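**Skiltholm bunkhouse: season check, June**

Key: OK = fine, leave alone. DO = job to be done, see comment. ASK = I don't know, someone who does please write in the margin.

Went round on foot with the big torch and the old sheet from last year. The place has come through the winter so well! I keep a note of everything, even the things that pass, so forgive the length.

## Outside

- [x] **Roof, seen from the track.** OK. Two slates I'd been fretting about are still where they should be.
- [x] **Gutters, north side.** OK. Cleared a good bucket of moss while I was there.
- [ ] **Gutters, south side.** DO. Bracket loose over the porch. Wants a longer screw and someone taller than me.
- [x] **Porch step.** OK. The new grip strip is brilliant, I tried it in wet boots and went nowhere.
- [ ] **Outside light.** DO. Comes on, stays on. I think the sensor has been turned right down. Switched off at the wall for now with tape over it, please don't peel the tape off until it's been looked at.
- [x] **Path to the assembly point.** OK. Nettles strimmed back to the gate. The sign can be read from the door again.

## Way out and fire

- [x] **Front door opens fully from inside without a key.** OK.
- [x] **Back door, same.** OK, but it sticks in the last inch. Shoulder needed. I planed the bottom edge a little and it's better; try it again after rain.
- [x] **Landing and stairs clear.** OK. Moved the drying rack back to the boot room (again).
- [x] **Smoke alarms.** All 8 tested with the button, all gloriously loud. The one in the far dorm has a new battery.
- [x] **Carbon monoxide alarm, stove room.** OK. In date.
- [x] **Extinguisher, kitchen, tag 414.** OK. Needle in the green, pin and seal in place.
- [ ] **Extinguisher, stove room.** DO. Needle in the green but the tag has faded to nothing, so I can't tell when it was last serviced. Clellgate did the last lot, could whoever has the paperwork check?
- [x] **Fire blanket.** OK. Tapes hanging down as they should.
- [x] **Fire notice in every dorm.** OK. The one on the top floor had slipped behind the radiator, now fixed with proper screws.

## Gas, electrics, water

- [x] **Bottle cage locked, key on hook.** OK.
- [x] **Hose and regulator.** OK. No cracks, and no bubbles with the soapy water.
- [ ] **Left back ring on the cooker.** DO. Lights on the third or fourth go. Burner cap needs a scrub at the very least. Labelled.
- [x] **Trip switches.** OK. Pressed test, it tripped, reset fine.
- [x] **Kettle and toaster leads.** OK.
- [ ] **Extension lead in the common room.** DO. Kink near the plug. I've cut the plug off and binned the lot, so we're one short.
- [x] **Electric meter.** 2775.
- [x] **Water meter.** 2157. Turned everything off, waited through a mug of tea, read it again, no change. Very happy with that!
- [x] **Hot taps.** Run through, all of them, showers too. Shower heads soaked and put back.
- [ ] **Cold tank lid.** ASK. It sits on nicely but is it meant to have a clip? There's a hole where one might go.

## Kitchen and food shelf

- [x] **Fridge temperature.** OK. Thermometer moved to the middle shelf, so compare with the middle shelf next time.
- [x] **Chopping boards.** OK. One retired to potting-shed duty.
- [x] **Mouse check.** OK! Looked under the sink, behind the cooker, along the skirting and in the bread bin. Clean as you like. Traps left set in the usual spots.
- [x] **Tins.** OK. No dents on the seams, nothing bulging. The oldest are at the front now.
- [ ] **Jars.** DO. Two with no date and a mystery chutney. Out they go unless claimed by the weekend.
- [x] **Cereal bars and other wrapped snacks.** Check the wrapper at both ends, and anything torn gets eaten that day or goes in the bin. Once a carton is open, its bars belong in the lidded tub.
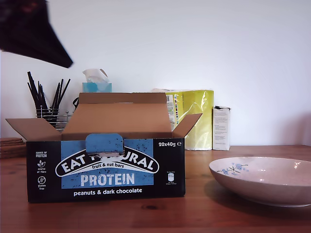
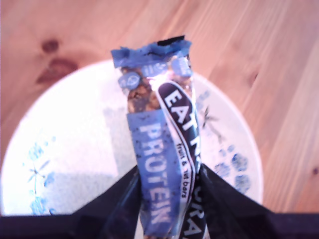 *Wrapped snacks. First: open carton on the table. Second: granola bar with the wrapper torn open at the top, over the blue and white plate.*

- [ ] **Allergy list on the cupboard door.** DO. Half the things on it we don't stock any more, and the oat and nut stuff isn't on it at all. I'll write a fresh one. If you add food to the shelf, please add it to the list too, packet label copied word for word.
- [x] **Bins.** OK. Lids fit. Food bin scrubbed, smells of lemon.
- [x] **First aid box.** OK. Topped up plasters and the burn gel. Scissors are back, hurrah.

## Dorms

- [x] **Bunk bolts.** OK. Went round all of them with the spanner and found only a couple that would take a quarter turn.
- [x] **Top bunk rails.** OK. Leaned my whole weight on each one.
- [ ] **Ladder, window end.** DO. Bottom rung turns in your hand. Bunk taken out of use, mattress stood on its side so it's obvious.
- [x] **Mattresses.** OK. Aired two days with the windows open, which has done wonders.
- [x] **Window catches.** OK. The safety stays hold.

## Stove room

- [x] **Chimney swept.** OK. Certificate from Chareonsuk is in the blue folder.
- [x] **Door rope.** OK. A strip of paper shut in the door wouldn't pull out anywhere round it.
- [ ] **Hearth tiles.** DO. One cracked corner to corner, still flat. Not urgent, but I'd love it done before autumn.
- [x] **Ash bucket.** OK. Metal, lidded, lives outside. Never on the porch boards please.
- [x] **Log pile.** OK. Below the line on the wall, well away from the stove.

## Shopping for the DO list

Longer bracket screw, extension lead, ladder dowel and wood glue, one hearth tile, burner cap brush, laminating pouches for the allergy list. Zarkent usually has the tiles; take the broken offcut from the windowsill to match the colour.

Next look round once the ladder is mended. I'll bring the step stool for the porch gutter, and cake.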